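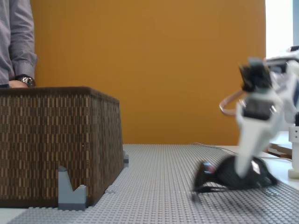
# Locating things under a basket: what the first result says

February 2019

Most of my winter has gone into one question. If an arm pushes a small object across a surface, and the object is then covered, how well can a model say where it is? I call the project Hilley. The write-up is still a draft, so these are the notes I would want to read if I were starting on the same thing.

The work surface is LEGO baseplate, laid edge to edge on a white table. I picked it for the studs. They are evenly spaced, so I can write down an object's position in studs and skip a separate measuring step. They also make contact messy. A light object catches on them, tips over, and stops sooner than a friction model says it should. Gray LEGO blocks go down next to the basket as fixed points. If the basket shifts between trials, I check it against the blocks and put it back.

The basket is woven, dark brown, and used upside down. I tried a cardboard box in October and gave up on it after a few sessions. It slid every time I touched it.

## Method

Each trial has two parts. In the first, the arm presses a fingertip onto the object and drags it a short distance. In the second, the basket goes over the object and the model gives its guess as a stud position. I log the commanded path, the joint readings, and video from one fixed viewpoint.

I compared two models:

- **Purkel** uses the video only.
- **Teltura** uses the video plus the joint readings from the arm.

Both were trained on the same 3000 pushes. The test set is 1552 pushes with objects that were left out of training. I counted a guess as correct if it landed within two studs of the true position.

## Result

Teltura did better, which I expected. The size of the gap was the surprise: 19 percentage points over the whole test set. Almost all of it comes from pushes where the arm is moving fast. The gripper smears across several frames in those, and so does whatever it is touching. Purkel loses the object and guesses near the last sharp frame. The joint readings don't blur, so Teltura still has something to go on.

On slow pushes the two are close enough that I wouldn't claim a difference.

Dark, glossy objects with odd outlines were hard for both. They roll a little after the finger lifts, and neither model has learned that well. I pulled 100 of the worst trials and went through them by hand. The most common error was a guess that was right in direction and short in distance.

## Next

I want to rerun the fast pushes with a shorter exposure. If the gap shrinks, the joint readings were mainly making up for bad video, and that changes what I can say in the paper. The Sikora code for logging also drops a reading now and then at the start of a push, so I'm fixing that first.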